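工作台记录 七月

Tasance 夹爪与示教套件 试用第三轮
地点:大间,米色台面那张桌子
任务:散放的黑色线缆,逐根夹起,放进透明塑料箱
供货:Essien(代理,报价和技术支持都走他们)
对接人:Gifty Ackah
前两轮记录在共享盘 Tasance 目录下,文件名带"粗试"的那两份,数字没有可比性,别拿来和这一轮合并。

先记结论性的东西,免得后面翻

套件能用。手柄遥操作这部分我愿意留下。录制回放这部分,按现在的报价不值,除非他们把重新定位那一步改掉。指垫要单独谈,消耗得比说明书写的快。服务还可以,回信快,但有两个问题拖着没答。

要不要买,等 Essien 把第二版报价发过来再定。下面是细节。

到货和清点

箱子里东西和装箱单对得上,少一包备用螺钉,多一根数据线。螺钉写信问了,Gifty 当天回复说补寄,两天后收到,规格对。多出来的那根线她说不用退。

清单抄一份在这里:夹爪本体一套,手指连杆已装好;指垫两对,一对在手指上,一对备用;手柄一只,带接收器;腕部相机和支架;控制盒;电源;说明书一本,英文,中文的只有快速安装那一张折页。

说明书的问题:第四章讲法兰安装,力矩写了两个值,正文一个,表格一个,不一样。我按表格里较小的那个上的,装好之后手动晃没有松动,跑完一轮又查了一遍,还是没有松动。问了 Gifty 以哪个为准,她说去问 Arnham(夹爪是 Arnham 那边做的,Essien 只做整合和销售),到今天还没有答复。这是拖着的第一个问题。

安装

臂子没动,还是原来的位置,只换末端。拆旧夹爪、装新夹爪、走线,两个人一个上午。一个人做也行,但走线时要有人帮忙转关节,不然线长留多少没有数。

走线的经验:出线口朝下,管线要在末端前留一个弯。第一次留短了,末端关节转到接近极限时管子绷紧,控制盒报了一次力异常。重新扎过之后没有再报。扎带不要扎在关节旋转的那一圈上,扎在它前面的直段。说明书里的示意图画的是扎在关节上的,那张图不要照做。

控制盒的接头是带锁的,锁到位有一声响。没响就是没到位,我有一回以为插好了,夹爪只能开不能合,查了半个小时。

软件装在二号工作站上。安装包自带的运行环境和我们现有的冲突,最后是开了一个独立账户装的。以后谁要跑,用那个账户登录,不要在自己账户里再装一遍。

标定

手眼标定按向导走,标定板用自己的,套件里那块是纸的,有点翘。向导要求采十五个姿态,我采了二十个,残差比说明书给的参考值略大一点,能接受。

有一步容易忘:标定完要点"写入",再点"保存"。只点保存的话,界面上显示已完成,重启后还是旧值。第二轮有半天的数据就是这么废掉的,当时以为是相机松了。这个我写进了反馈表,Gifty 说已经有别的用户提过,下一个版本会合成一个按钮。Prirkgate 那边的同事也碰到过,他们的做法是标定完马上重启一次软件,看数值还在不在。我们也照这个来。

桌面高度单独测了。台面不完全平,四个角和中间各测一点,软件里只能填一个高度,填的是中间那点。后果见后面失败分类。

手柄遥操作

这一轮先跑遥操作。操作员站在桌子对面,拿手柄,直接看着桌面和夹爪操作,不看屏幕。试过看屏幕,腕部相机的画面有延迟,眼睛容易跟着画面走,手上就慢了,最后大家都改成直接看。

流程固定下来是这样:夹爪先到线圈正上方,张开,下到快碰台面,合上,抬高,停一下看有没有散掉的圈,再往箱子上方走。停的那一下很有用。线圈夹得不对,这时候就能看出来,放回去重夹比半路掉下来省时间。

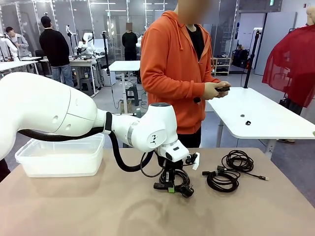

手柄的手感比上一家的好。扳机有行程,夹爪开合跟着行程走,能停在半开的位置。上一家的是一按到底,夹线缆的时候没有余地。摇杆的死区偏大,刚推的时候没有反应,再推一点又走得快,新手会觉得它不听话。软件里有死区设置,藏在"高级"第二页,改小之后好很多。三个操作员的参数都存成了各自的配置,开工前记得选自己的名字。

速度限制我设在中间那一档。最高那一档没有必要,线圈一晃起来,反而要等它停。

遥操作总共 145 次,136 次成功,9 次失败。成功的标准是整根线都在箱内,插头也在,没有一截搭在箱沿外面。9 次失败里大部分是新人头一个小时做的,熟了以后基本没有再失败过。平均时长没有仔细统计,从录像的时间戳里可以拉出来,谁有空谁拉。

几点操作上的体会,给后面接手的人:

线圈绕得紧的,从侧边夹两三圈就能提起来整根。绕得松的,要从几圈叠在一起的地方夹,夹单圈一定散。

带大插头的线,重量偏在插头那一头,提起来会转。转就让它转,停了再走。

插头不要夹。试过几次夹插头,外壳太滑,而且插头大小不一,开合量每次都要重新找。

USB 那根比较软,圈也松,是这一批里最难夹的。练习先不要用它。

录制回放

这是 Essien 主推的功能,报价里也是最贵的一项。做法是用手柄做几遍示教,软件把它整理成一段可以重复的动作,回放时根据腕部相机看到的线圈位置做修正。销售材料上写的是"示教五遍即可投入使用"。

我们照五遍做了第一版,回放头几次就不行,夹空。加到十遍,好一些。再往后加到二十遍,没有看出明显差别,就停在二十遍。

回放一共 140 次,100 次成功。40 次失败分三类,我对着录像一条条分的:

夹空或者夹不牢,19 次。
线圈挂在箱沿上,12 次。
软件自己停下来,报定位丢失,9 次。

夹空那 19 次里,很多发生在桌子靠远端的位置。前面说过桌面高度只填了一个值,远端比中间低一点,夹爪下去差那么一点够不到底,合上时从线圈上面滑过去。把高度改低,远端好了,近端又会压到台面报力异常。需要的是按区域填高度,或者让它下到有接触再合。遥操作没有这个问题,人看着就下去了。问过 Gifty 能不能做接触检测,她说控制盒硬件支持,软件没有开放,要问产品那边。这是拖着的第二个问题。

定位丢失那 9 次,软件的处理是原地停下并弹一个对话框,要人去点确认。点完之后它从头开始,包括回零。夹着线的时候也是这样,会先把夹爪张开,线就掉在半路。这个逻辑我觉得不合理,至少应该先问要不要松开。已经写进反馈表,排在第一条。
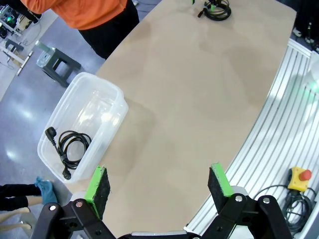

挂箱沿那 12 次,一半要怪我们自己的摆法。软件把箱子当成固定的,位置在示教时记一次,之后不再找。箱子稍微被碰歪,回放还是往原来的地方放。箱子摆在台面左侧,有一部分悬在台沿外面,箱壁又是透明的,腕部相机的画面里边缘很淡,想靠视觉去找它也不容易。箱口那一圈边比较厚,线圈的尾巴一搭上去就不往里滑。中途我把箱子整个往里推了一点,重新示教,挂边的次数少了,但没有到零。后来又提高了放线的起始高度,从高处松开,线落下去的位置更散,有一次直接弹到箱外,又改回来了。Gifty 建议贴一个定位标签,软件能认标签,箱子动了就跟着动。标签她发了打印文件,还没有贴,下一轮试。

另外一点,软件认线圈靠的是和台面的对比。黑线配浅色台面,对比够,基本不会认错。我拿一条灰色的网线试了几次,时认时不认,没有计入统计。我们平时要收的线里灰的、白的都有,这个能力得在买之前问清楚。销售材料里的演示也都是黑线,我去翻了。

两根线挨在一起时,软件会把它们认成一个大团,然后往中间夹。有时候碰巧两根一起提起来,有时候哪根都没夹住。按现在的规则,两根一起放进箱里也算成功一次,我觉得不太合适,但前两轮也是这么记的,这一轮先不改,备注栏里都写了。

次数的总账

这一轮日志里一共 351 条。遥操作 145,回放 140,剩下 66 条是调参数、示教、换指垫以后的试夹,还有灰线那几次,不计入成功率。

日志导出是表格,列名是英文缩写,对照表我贴在目录里了。注意"结果"那一列是软件自己判断的,它的标准是夹爪松开时在箱子上方,和我们的标准不一样。线挂在箱沿上它也算成功。所以软件界面上显示的成功率比我写的高,别抄那个数。

Essien 发来的中期小结里用的就是软件自己的数。我回信说明了,附了我们的表,Gifty 说会改。改没改,收到正式版再看。

指垫

指垫是绿色的底,夹持面是一层深灰的绒面材料。夹线缆的效果很好,线皮滑,硬胶的指垫夹不住,这种能夹住,也不用多大的力。这是整套东西里我最满意的部分。

问题是磨损。说明书上没有写寿命,只说"定期检查"。跑到后半段,右指垫靠指尖的地方绒面开始变薄,摸得出来。换上备用的那一对以后,夹持力可以调回低一档。换下来的装在袋子里,写了标签,在工具柜第二层,不要扔,要寄给 Arnham 看。

换指垫不麻烦,拧下来换上,但换完要重新跑一次开合零点。不跑的话合到底有缝,肉眼不明显,夹细线会漏。

绒面会粘灰和线头。每天收工前用胶带粘一遍。不要用酒精擦,有一次有人顺手擦了,绒面结成一片一片的,还好是旧的那对。

单独买的价格问了,按对卖,一次最少十对。这个量我们一年用不完,也不知道放久了胶会不会老化。问能不能拆开卖,Gifty 说可以替我们去说。

安全和现场

急停按钮还放在台子右边的导轨上,位置没有变,黄盒子红按钮,旁边走得通。它的线盘在那里,有点松,下次谁有空把它理一下,别让线垂到过道上。

操作员站位:人在桌子远端那一侧,拿手柄。从那里伸手够不到急停,所以回放的时候另外要有一个人站在急停旁边。遥操作时手柄上有使能键,松手就停,试过,停得干脆。回放时使能键不起作用,手柄放下也照跑,这一点说明书写在附录里,正文没有提。新来的人一定要当面讲。

碰撞灵敏度设在高的一档。跑的过程中误停过几次,都是夹爪压到台面。宁可误停,不要往低调。

控制盒通电时间长了,外壳摸上去发烫。说明书允许的范围很宽,应该还在范围里。下一轮拿测温枪记一下,开机、一小时、收工各一次。

Prirkgate 那边的反馈

上周通了一次话。他们买了,用了半年多,主要用遥操作采数据,回放基本不开。和我们的感觉差不多。他们提到的几件事:

升级软件之前一定要备份配置。他们升过一次,操作员配置全清了,标定值倒还在。

接收器不要插在扩展坞上,会断连。直接插主机。

手柄电池掉电快,他们备了两只手柄轮着用。我们只有一只,一般午休时充,下午够用。下午如果要连着做回放和示教,到收工前会有低电提示,提示以后还能用一阵。

指垫他们是合着另外两个组一起买的,十对分掉。可以问问他们下次买的时候能不能带上我们。

他们的合同里有一次上门培训,他们说培训本身一般,但来的人顺手把走线重做了,比原来好很多。我们如果买,上门这一项可以保留,到时让他看看桌面高度的事。

服务和支持

来往邮件都存了。普通问题当天回,涉及 Arnham 的要等。没有电话支持,有一个预约视频的页面,试过一次,排到第二天下午,Gifty 自己上来的,远程看了我们的日志,问题就是前面写的标定没有写入。讲得清楚,也没有趁机推别的东西。

工单系统是另一套,要注册,和邮件不通。在邮件里说过的事,工单里要再写一遍。她建议以后硬件问题都走工单,方便转给 Arnham。力矩那个问题我已经补了一张工单。

保修:整机一年,指垫不保,线缆不保,手柄保半年。手柄为什么单独半年,没有解释,写在报价单下面的小字里。

报价(第一版,只记结构,金额见报价单)

分三块。硬件一块,软件授权按年一块,回放功能单独一块,也是按年。回放那块比基础软件还贵。

可以只买硬件加基础软件,基础软件里包括遥操作和日志。问过以后再加回放,价格一样不一样,回答是按届时价目。

试用期到月底。试用机要是留下来买,可以折价,折多少第二版报价里写。要是退,运费我们出,原包装别扔,在储物间靠门那边。

我的意见是先要硬件加基础软件,回放不要。指垫争取拆卖。接触检测和分区高度如果他们下半年做出来,再谈回放。

待办

第四轮:箱子贴定位标签,回放部分重跑,示教还是二十遍,次数争取和这一轮差不多,好比较。

桌面垫平。能垫平就不用等软件了。先借个长一点的水平尺。

灰线、白线各找几根,单独建一个表。

两根挨着的情况单独记一列,以后不算进成功里。

催力矩的工单。

催接触检测的答复。

把旧指垫寄出去,寄之前拍照,左右写清楚。

操作员配置备份到共享盘。

测温记录表打印出来贴在控制盒旁边。

反馈表第二版我来写,谁还有意见,直接加在目录里那份的末尾,写上名字。

收工检查:夹爪张开停在高位,手柄已充电,线都收进箱子,工作站那个账户退出登录。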